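Workshop notebook, Linbridge fantasy group
May, started 4:10 p.m.

Chapters in hand: Anayeli's 11 through 14, Iona's prologue (third version), my own map notes. Delyth sent hers late so it goes to the next session.

Anayeli's book first, working title still The Salt Ferry. Word count for the new chapter is 3,168, up from the version I read in the winter, and it reads faster than the old one. The cut she made was the whole market visit. I thought I would miss it and I don't. What went with it, though, is the only place where the reader is told that river-speakers can't lie on moving water. That rule carries the ending. It needs to be back in by chapter 12 at the latest, and in somebody's mouth, preferably the ferryman's, during an argument about the fare.

Notes on chapter 12 as I read:

The siege is better. She has the walls of Jurilbridge the right height now. Last time the archers could see the harbor on one page and not on the next.

Still unclear who holds the east gate after the captain leaves. Sergeant? The novices? If it's the novices, they are fourteen years old and somebody should be worried about that.

The magic costs nothing in this chapter. Elsewhere every binding takes a memory from the person who makes it, and here Tessaly makes three in a row and still knows her sister's name. Either the cost is put off (then say so) or she loses something on the page. I'd take something small and concrete, a recipe or the way to an aunt's house, and let the reader notice it missing in chapter 14.

"Lo" as an exclamation, twice. Out.

Chapter 13 is mostly the council. Too many people with names that begin with M. I mixed up Marrec and Merrin until the vote, and the vote depends on them being on opposite sides. Suggested she rename Merrin. She has already renamed him once and doesn't want to, so Marrec may have to go.

Chapter 14, no notes except the last page. The dragon should speak before it lands. She has it land, fold up, look around and then speak, and by then the tension is gone.

Iona's prologue. Version 1 was a creation myth, version 2 was a letter, version 3 is a burial seen by a child. Version 3 is the one to keep. It's short and it has a person in it. The creation myth can be broken up and used as chapter headings if she can't bear to lose it. I don't think the letter can be saved, because it gives away who the father is.

Question I wrote in the margin and didn't get to ask: does the child come back? If she is the old abbess in part two, then the scar needs to be on the same hand. In the prologue it's the left. In my copy of part two it's never stated, only that she holds the cup oddly.

Language in Iona's book. She has been using invented terms for the months and has a table of them in the back. I read the prologue without looking at the table and followed it fine until "the second Oral," which I took for an exam. It's the thaw month. Told her. She laughed, and may keep it anyway. Oral was in the first draft and it's in the song, so changing it means redoing the rhyme.

Map. I redrew the coast so that Illville is two days' ride from the pass instead of one. That fixes the messenger problem in my chapter 6 and makes a new one in chapter 9, where the same messenger now has to ride all night. He can ride all night. I'll give him a second horse at the mill. The mill then has to be on the map, which means the river has to bend further south, so the marsh gets smaller. The marsh people will need to be fewer or poorer. Probably poorer.

Scale bar is still wrong on the printed version. Don't hand it out. 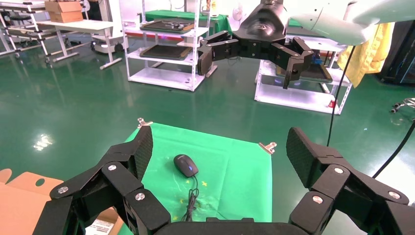 Yareli Ventura: I've gone over the notes on the binding cost and I'd go the other way. Leave the three bindings alone and have her lose nothing that she can name. The reader has been told the rule since chapter 2, so they'll go looking for the missing memory themselves. If you put it on the page in 12 you have to put it on the page every time after that, and the finale has nine of them. Agree about the dragon.

Fair point about the finale, which I hadn't counted. Passed it on to Anayeli as a second option. She can have both of us in the margin and choose.

For next time:
Delyth's chapters 1 to 5, read before the session.
Angelica Navarro wants the list of older portal fantasies back. I have it, it's inside the blue folder with the style sheet.
Style sheet: settle "gray-cloaks" with or without the hyphen. Anayeli has it both ways and so do I.
Ask Iona about the scar.
Move the mill.

Stopped at 6:40 p.m.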